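Timestamps, again

I said in July that the clock handling in our recording stack was finished. It wasn't, and most of this month has gone on doing it properly. These are my notes on what changed, mainly for Gwenaël, who has to port it to the Dornville machines, and for anyone else who records from several hand-held grippers into one log.

The old arrangement was simple. Each gripper had a camera and an encoder for finger width, and the recorder stamped every message when it arrived on the host. The pose tracker did the same. At replay we took the nearest neighbour in time across the streams and called that a sample. With one gripper and a quiet host the error is small enough to miss. With two grippers on the same USB controller, the camera messages queue behind each other and the arrival stamp drifts away from the moment of exposure. The encoder messages are tiny and hardly queue at all. So the finger width runs ahead of the picture, by an amount that depends on what the other gripper is doing.

You can train a policy on data like that. It will learn to close slightly early, and it will do it consistently, which makes it look like a calibration fault. Smaranda spent the better part of a week on the hand-eye transform before she plotted the width signal against the image and saw the offset wander within a single recording.

What we do now is stamp at the source. The camera driver exposes a start-of-exposure counter in device ticks, and the encoder board has its own counter. Neither agrees with the host. For each device we keep a running linear fit of device ticks against host monotonic time, using only the messages with the lowest transport delay in a sliding window. Everything else in the window is ignored for the fit but is still stamped by it. The slope is clamped hard, as a crystal does not change rate in a hurry, and a fit that wants to move it is nearly always looking at a burst of late packets.
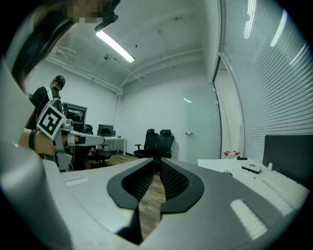
The fit needs enough points before it can be trusted. I settled on a window of 3,000 messages for the encoders, with no output marked valid until the window is full. Umut wanted a shorter one so that recording could begin sooner. We compromised by starting the drivers at login and leaving them running between recordings, so the window is full long before anyone presses record.

Alignment across devices is a separate step and I have kept it out of the recorder altogether. The log holds raw ticks, host arrival time and the fitted time, and the resampler works from those. If the fit turns out to be poor we can redo it offline without recording anything again. This was Gülizar's suggestion and I argued against it on grounds of file size. The extra columns come to very little next to the video, so I have dropped the argument.

For resampling, images are never interpolated. The camera is the reference clock, and everything else is brought to the exposure midpoint: linear for finger width, slerp for orientation, linear for position. A gap longer than two encoder periods is marked invalid and the sample is dropped. I did try a cubic on position. It overshoots when the tracker loses lock and recovers, and the overshoot looks plausible enough to get through the velocity check.

There is a small tool for checking the result, called Saraç. It takes the first derivative of finger width and the mean optical flow in a fixed patch over the fingertips, cross-correlates them, and reports the lag at the peak. Open and shut the gripper a few times at the start of each recording and it has all it needs. On the set I reprocessed last night, 2,815 recordings gave a usable peak and 16 did not. I have looked at the 16. Most have no opening and shutting at the start, so there is nothing to correlate. The rest have a flat encoder trace, and I don't yet know why.

Two things are still open. The tracker's own latency is treated as a constant, read from a config file, and I would like to estimate it with the same correlation trick using angular rate. And a device reset in the middle of a recording restarts its tick counter at zero, which the fit handles by throwing an exception – correct, but not much help to the person holding the gripper. I want it to close the segment cleanly and open a new one.

The branch is clock-fit in the usual place. Gwenaël: the config keys have changed, the old ones are rejected at start-up, and the conversion script only handles the two-gripper layout for now.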